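Nirkora presents a method to train robot hands in simulated kitchens

Research company Nirkora has published the first results of Urnell, a method which teaches a robot hand to pick up small household objects before it meets any real kitchen. After training in simulation only, the hand completed 70 per cent of the grasps in the tests with real objects. With the earlier method of the company, the result was 44 per cent.

The work was done together with the engineering office Vomton, which prepared the virtual kitchens. The project started in July and used 30 different kitchen layouts. In each of them the surfaces, the furniture and the position of the objects can be changed by the software between one attempt and the next.

Small bottles are a difficult case for a robot with fingers. When the hand comes near, it often hides a part of the object from its own camera, and the bottle can fall if one finger touches it too early. Urnell deals with this problem by asking the control program to guess the full shape of the object at every step, also when only one part can be seen. The guess is then corrected as the hand moves.

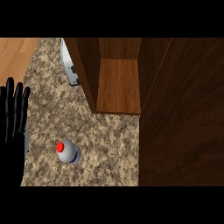 A simulated kitchen with the black robot hand and a small red-capped bottle on the granite worktop. Picture: Nirkora

The training does not use recordings of human hands. The program makes its own attempts and receives a score for each one, which depends on how firmly the object is held and if it stays upright until the lift. One full training takes 11 hours on a single computer of the kind used in many university laboratories.

The tests with real objects took place at the MacKinnon laboratory, where the kitchen was not copied from any of the virtual ones. The best results came with bottles and jars. Flat objects, such as lids and small packets, remain a weak point, and the team wants to study them in the next phase of the project. Transparent objects were not part of the tests.

Nirkora will make the virtual kitchens and the training program available free of charge for research and teaching. Commercial users can ask for a licence. A technical report with the complete list of test objects and all failed grasps can be requested from the press office of Nirkora.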